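Speaker notes: "What did the student project teach the students?"
Litham, June 21, 2019. Twenty-minute slot, questions after.

Slide 1. Title

Say hello, say which department, move on. Don't do the joke about the lift.

I've been asked to talk about the suturing project as a success story. I'll tell you what the group did and then tell you why I'm not sure the word fits. If you came for the enthusiastic version, the project poster is in the corridor and it is very enthusiastic.

Slide 2. The project in one minute

Final-year module, two terms. The students learn to run a pair of robotic instruments, record themselves putting stitches in tissue, label the recordings, and train a model on the labels. The software side is called Modeo. The bench it runs on came to us through Brornex, and we pay for the consumables.

The original aim, as written in the module handbook, was "autonomous suturing". I asked for that to be changed in December. It now says "towards autonomous suturing", and "towards" is doing a great deal of work.

Slide 3. The numbers

Leave this one up for a while. People like to photograph it.

1,389 labelled clips. 53 bench sessions. 800 clips held back from the first round of training because two groups had used the same label for different things.

Pause on the last one. One group was marking "grasp" from the moment the jaws closed. The other marked it from the moment the instrument began to move in. Both are defensible. Put together they are rubbish, and the model learned the rubbish very faithfully. The students found this themselves, late, and I'd say it was the most useful week of the whole module. It got one line in the report.

Slide 4. What "70 per cent" means

The poster says 70 per cent success. Ask the room what they think that refers to. Wait. Somebody will say stitches.

It refers to naming the step. Given a clip, the model picks the right label 70 per cent of the time. It isn't holding a needle. It isn't tying anything. In all the work I'm showing today, a person was at the controls.

I don't think the students meant to mislead anyone. They wrote "success" on an internal sheet, where everybody knew what it meant, and the sheet became a poster. But I've now heard the figure quoted back to me twice as a stitching rate, once by a visitor with money.

(If short of time, skip to slide 6.)

Slide 5. Why thread is hard

Keep this practical. A rigid part stays the shape you left it. Thread doesn't. It loops, it slides behind things, it sticks to the surface, and one strand crossing another looks much the same whichever is on top. Students who had only handled blocks and pegs were shocked by how long a single knot took them.

Also blood. Our early trials were on clean pads and the labels came easily. Once the surface is red and smeared, a dark strand is much harder to follow, and the old tails from the last stitch start to look like the thing you're after. The model trained on clean pads was close to useless on the messy ones. I'd have liked that on the poster too.

Slide 6. The Virág comparison

Virág is the scripted routine we had before any of this. No learning in it at all, just positions and a few checks. It is dull and it breaks if you move the pad. On a pad that hasn't moved, it still does the approach better than anything the students trained.

I put this slide in last year and was told it was discouraging. I've kept it in. If a final-year group can't say what the boring method scores, I don't know what they've measured.

Slide 7. What I'd change

Agree the labels before anyone records. One page, signed by both groups.

Report the boring method alongside the clever one.

Give marks for the failed runs. At the moment students delete them, and then wonder why the model has never seen a dropped needle.

Drop "autonomous" from the handbook altogether. I've asked. I'll ask again.

Slide 8. Is it worth running?

Yes, with less bunting. They learned to handle the instruments, they learned that labelling is real work, and some of them learned to distrust a percentage. I can't promise the model is any good. Take questions with the last slide left up. If asked about hospitals, say we're nowhere near one.

Related talks
Marking group projects when the robot doesn't work
Virág: notes on a scripted baseline
Modeo labelling guide, second draft
Bench safety for new students

Contact the teaching office | © Litham | Back to top

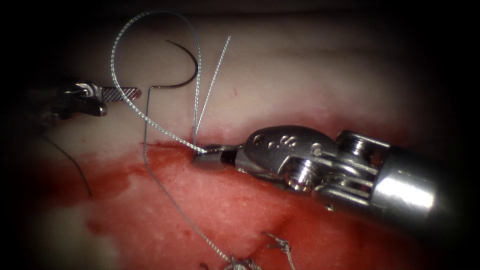
Slide 9. Two instruments at the incision, with the curved needle and looped braided suture.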